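Version note, November: column `cap_color` was split out of `notes`. Scripts written against the previous release need the new column order.

# Praritz Packing Records

Praritz is a table of packing and clearing-up records for bottles, jugs, small boxes and carton material. Each row covers one item and where it was put. The records were entered by hand at El Khatib and checked by Juniper Haverford. The table is meant for people working on packing lists, storage plans or item naming.

## Contents

| File | Rows | Notes |
|---|---|---|
| `items.csv` | 1,352 | one row per item |
| `boxes.csv` | 200 | one row per receiving box |
| `terms.md` | – | item names and allowed values |

Of the item rows, 647 have a receiving box. The others were left standing, set aside on cardboard or marked for recycling. `items.csv` has 15 columns, all text except `item_id` and `box_id`.

## Item classes

Bottles are entered by body, cap and label, in that order. A clear jug with a red cap and a white-and-red label is `jug / clear / red / white-red`. Smaller bottles with the same cap color get their own rows, even when they stand together. Contents are not recorded.

Flattened cartons are `carton_flat` whether they lie down or stand upright. A carton that has been opened out but still holds its shape is `carton_open`. Rigid containers with a printed or stuck-on label, such as the blue one with the white label at the side of the upright cardboard, are `container` with `label = yes`.

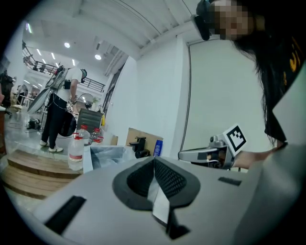 ## Receiving boxes

`boxes.csv` lists each box by outside color, opening and lining. The lining column takes three values:

- `none` – bare walls
- `flat` – lining lies against the walls
- `crumpled` – lining is folded or bunched

Lining material is left blank unless it was known at entry. Do not fill it in from color.

Items next to a box are not in it. Use `placement = beside` and give the surface in `surface` (floor, cardboard, panel, shelf). Bottles also take `pose`, either `upright` or `side`.

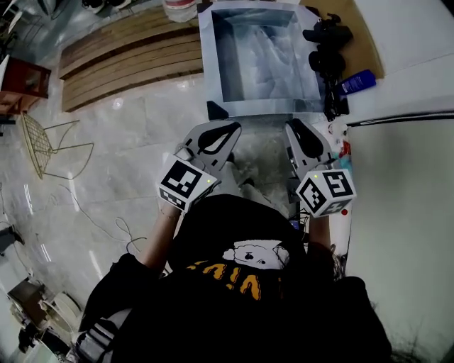 *`boxes.csv`, lining = crumpled. Blue bottle with white cap: placement = beside, surface = cardboard, pose = side.*

## Known problems

- Gray and blue are not applied evenly to pale boxes. Light gray-blue was entered as `gray` in the early rows and `blue` in the later ones. Both are kept.
- Dark bundled items are a mixed class. Cables and soft bags were entered under `bundle` when the person entering them could not tell which it was.
- Translucent sheets leaning against other items have no `surface` value.
- Rows from the Dresden store use German item names in `notes`. The class columns are in English throughout.
- Small items in a cluster share one row. `cluster = yes` marks these, and they should be left out of any count.

## Loading

Files are UTF-8, comma separated, with a header row. Empty cells mean "not recorded". Join the two tables on `box_id`. Zemton stock codes were removed before release, and the old `code` column should be dropped from any local copy.

## Corrections

Send corrections to Juniper Haverford with the `item_id`, the column and the new value. Changes to `terms.md` are taken in only with a new version.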